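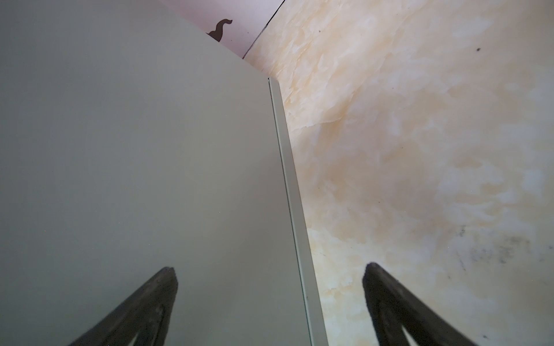
A reader of the October version asks why the reach check is done with the arm powered and the fingers open, when a tape measure and the drawing ought to give the same answer. The drawing gives the arm. It does not give the fingers, the wrist camera or the cable loop, and those were what came closest to the building at Skikby. The item has been kept and is now 2.3.

OPEN DAY DEMONSTRATION CELL
Pre-opening safety checklist, with comments
Site: Skikby, ground floor demonstration room
Host: Clerkamel
Equipment: Droria arm on fixed pedestal, two-finger compliant gripper, wrist camera
Date of inspection: 12/1/25
Revision: replaces the October version

Results are entered as OK, OK WITH COMMENT, OPEN or N/A. An OPEN item in sections 1 to 4 stops the demonstration until it is closed and initialed. An OPEN item in sections 5 and 6 may be carried with the host's agreement.

1. POWER AND ISOLATION

1.1 Main isolator accessible from outside the marked zone
Result: OK

1.2 Isolator can be locked off; key held by the cell operator
Result: OK WITH COMMENT
Comment: Two keys exist. The second was on the hook behind the reception desk and has been moved to the operator's pouch. Return it to reception after the event.

1.3 Controller cabinet closed and latched
Result: OK

1.4 Controller fault log read and saved
Result: OK WITH COMMENT
Comment: Hour counter reads 3,455. Log holds two communication timeouts, both from transport day, before the network cable was seated. None since.

1.5 Cables crossing walkways covered by ramp
Result: OK WITH COMMENT
Comment: Ramp had shifted toward the fire door and lifted at one corner. Taped down again. Check at midday.

1.6 Emergency stop at operator desk tested under motion
Result: OK

1.7 Emergency stop at visitor barrier tested under motion
Result: OK
Comment from Clerkamel: We would prefer this button to have a flip cover. Children press it.
Reply: A cover may be fitted only if it opens with one hand and hides none of the button. The type offered at the walk-through was opaque. Left uncovered for this event. A pressed button costs a restart.

2. ARM, REACH AND FIXED SURFACES

2.1 Pedestal bolts torqued and witness-marked
Result: OK

2.2 Speed limit set to demonstration value and password protected
Result: OK

2.3 Reach check at reduced speed, gripper open, every taught position within arm's reach of a wall or fixed panel
Result: OK WITH COMMENT
Comment: Carried out with the enabling switch held and the second inspector at the barrier stop. The positions of interest are those where the gripper is brought up to a vertical panel edge with the wall close behind it. The open fingers then straddle the edge, and the outer finger has the wall to deal with as well as the panel. Record the clearance of that finger separately. A single figure for "gripper to obstacle" is not accepted in this revision.

2.4 Wall surface next to the panel inspected before first run, existing marks noted
Result: OK WITH COMMENT
Comment: Wall finish is marble-patterned, cream to orange. Dark smudges and faint scratches present low on the wall beside the grey panel. Entered as existing condition. Origin not established. Any new mark found at the close inspection is to be treated as a contact event and reported.
Comment from Clerkamel: Can the marks be wiped off before the doors open?
Reply: Yes, after they have been recorded. Wipe with the arm isolated. If anything is left after wiping, record it again.

2.5 Panel edges within reach of the gripper checked for burrs
Result: OK
Comment: Run a cotton rag along the folded edge, top to bottom. The rag should not snag. Do not use a bare hand for this.

2.6 Panel cannot be pushed or tipped by the arm at demonstration force
Result: OPEN, then OK
Comment: Rocked slightly on first test. Leveling feet adjusted, retested three times without movement. Closed before lunch.

2.7 No loose items above or behind the panel in the path of arm or cable loop
Result: OK

3. GRIPPER

3.1 Fingers seated, retaining pins in place
Result: OK

3.2 Finger surfaces inspected for cuts and tears
Result: OK WITH COMMENT
Comment: Surface scuffs and light flecks accepted. Reject a finger on any tear that opens when the tip is bent by hand. Check the inside of the frame near the base, where the ribs meet, as well as the gripping face.

3.3 Left and right finger return to the same position when released
Result: OK

3.4 Grip force at demonstration setting
Result: OK WITH COMMENT
Comment: Gauge used was the one supplied by Prieto. Calibration label in date. Force setting is locked with the speed setting under 2.2.

3.5 Gripper behavior on loss of power
Result: OK
Comment: Holds position. The operator must say so to visitors before the part of the program where an object is handed over. The October version left the wording to the operator and it was skipped in two sessions out of five.

3.6 Wrist camera bracket tight, cable clipped, no snag at full wrist rotation
Result: OK WITH COMMENT
Comment: One clip replaced. Spare clips are in the lid of the tool case.

4. VISITOR ZONE

4.1 Barrier line set no closer than 500 mm beyond maximum reach, measured from the fingertips
Result: OPEN, then OK
Comment: Measured 486 mm at the corner nearest the window. The line had been laid out from the wrist flange drawing and then adjusted by eye. Barrier moved out and fixed. Remeasured, accepted. See the note at the head of this document about drawings.

4.2 Barrier posts cannot be moved by leaning
Result: OK

4.3 Floor marking visible under room lighting
Result: OK

4.4 Number of visitors in the room limited
Result: OK WITH COMMENT
Comment: Limit is 42, set by the exit width and not by the cell. Staff are included in the count. The host's booking sheet did not include staff and has been corrected.

4.5 Exit route clear with the demonstration in progress
Result: OK
Comment: Coat rack removed from the corridor.

4.6 Light curtain at the handover opening trips on hand, sleeve and clipboard
Result: OK
Comment from Clerkamel: Why a clipboard?
Reply: Visitors carry the program sheet and point with it.

4.7 Restart after a trip requires action at the operator desk
Result: OK

5. OPERATION DURING THE EVENT

5.1 Operator at desk whenever drives are enabled
Result: OK, by instruction

5.2 Operator and presenter are different people
Result: OK WITH COMMENT
Comment: Roster for the last session had one person in both roles. Corrected. If a presenter is missing, the session runs as a static display with drives off.

5.3 Taught positions not edited between sessions
Result: OK, by instruction
Comment: If a position has to be edited, repeat 2.3 for that position and for the moves into and out of it. Allow twenty minutes.

5.4 Gripper fingers wiped between sessions, arm isolated
Result: OK, by instruction

5.5 Questions from visitors taken from outside the barrier
Result: OPEN, carried
Comment: The presenter's microphone does not reach the far side of the room and visitors were seen stepping over the line to hear at the rehearsal. Host is looking for a longer cable. Until then, answer with the arm parked.

6. CLOSE

6.1 Arm parked, drives off, isolator locked
6.2 Wall and panel compared with the entries under 2.4
6.3 Fault log saved again, trips counted and noted
6.4 Second isolator key returned to reception
6.5 Barrier left in place until the arm is crated
Results for section 6 to be entered on the day.

Open at time of issue: 5.5.
Clerkamel has asked for the blank form in an editable version. It will be sent with the next revision, once the wording of 2.3 has been tried on the second Droria cell.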